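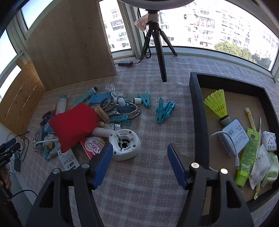

Ventanal y moqueta de cuadros grises y rosas.

Inicio | Quiénes somos | Talleres | Tarifas | Contacto

Quiénes somos

Drisum es una escuela de encuadernación y restauración de libros. La fundaron Bendik Dalen y Florin Barbu, que habían coincidido como aprendices en la imprenta Surdu y se quedaron con parte de su maquinaria cuando cerró: una cizalla, dos prensas de percusión y varios juegos de tipos para dorar.

Los cursos se dan en grupos pequeños. El de iniciación cubre el plegado, la costura sobre cintas y la tapa suelta, y cada alumno se lleva terminados dos cuadernos y un libro en tela. El de restauración exige haber pasado antes por el de iniciación o presentar trabajos propios.

También aceptamos encargos. Encuadernamos tesis, libros de actas y tiradas cortas de hasta 300 ejemplares. Para el archivo de la antigua naviera Tirkon reparamos 800 volúmenes de correspondencia, casi todos con el lomo desprendido y daños de humedad en las guardas. El papel y la tela los compramos a Kasico; el engrudo lo preparamos en el taller.

Bendik lleva la parte de costura y restauración. Florin se ocupa del dorado, los presupuestos y la biblioteca de consulta, abierta a los alumnos hasta las 20:00.

En diciembre no hay cursos, solo entrega de encargos. La matrícula se hace por correo electrónico o en la propia escuela.

Imprimir | Enviar por correo

Contacto | © Drisum, todos los derechos reservados | Volver arriba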